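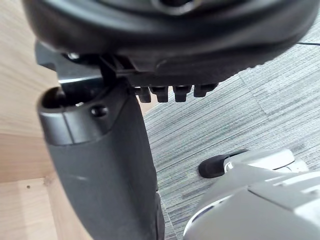
Prondevton wrote to us in March to ask whether the Skoltari would cope in an ordinary office, with ordinary furniture that people shift about all day, or whether they would have to clear a room for it first. It is the question we are asked more than any other, so we have let it set the order of this page.

The short answer is that you can leave your office much as it is. The Skoltari is a robot arm and gripper, sold by us at Skatirside as a complete kit, and it was put together with shared workplaces in mind — cupboards, desks, chairs on castors, carpet tiles and all the cables that seem to gather wherever people work. We do ask you to walk the route with us beforehand, and we'll happily do that over a cup of tea and take as long as you like over it.

The gripper is the part most people want to hear about. It carries its own small camera close to the fingers, so it gets a near view of whatever it is reaching for, down at carpet level as well as up on a worktop. Slim things such as folders, boards and document wallets are what our customers mostly ask it to handle, and the fingers close on an edge in much the way you would with a finger and thumb.

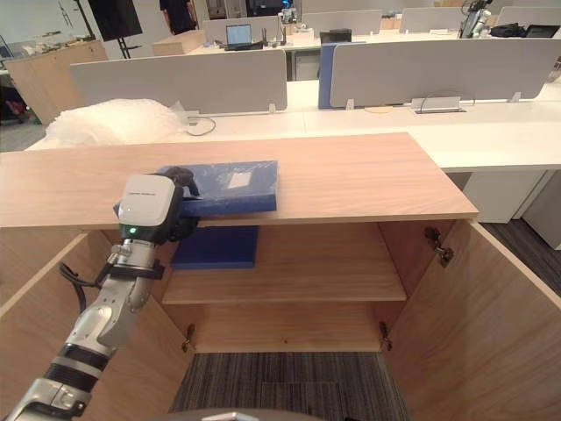
Glossy sleeves and loose plastic covers deserve a word of their own. They slide, they crease and they throw back the light, and we would sooner you tried your own on a visit than took our word for it. Bring a bagful if you like! We keep a few tired old ones at the workshop for the same purpose, but yours will tell you more.

What comes with the kit:
Skoltari arm with gripper and wrist camera
Spare fingertip pads, 3 pairs
Mains lead and charging dock
Printed handbook (large type on request)
A day of setting up at your premises

Order code 3822. The kit can be hired at £1688 a month, with delivery and collection included, and further sets of fingertip pads are £292. Hire can be stopped at the end of any month, and if you go on to buy, we take the first month off the price.

Repairs are looked after by Geerts, who hold the spare parts and will lend you an arm while yours is on the bench. Please keep the packing case if you have the room for it — it makes the journey back a good deal easier.

To arrange a visit, ring the Skatirside workshop any time after nine in the morning and ask for the Skoltari bench.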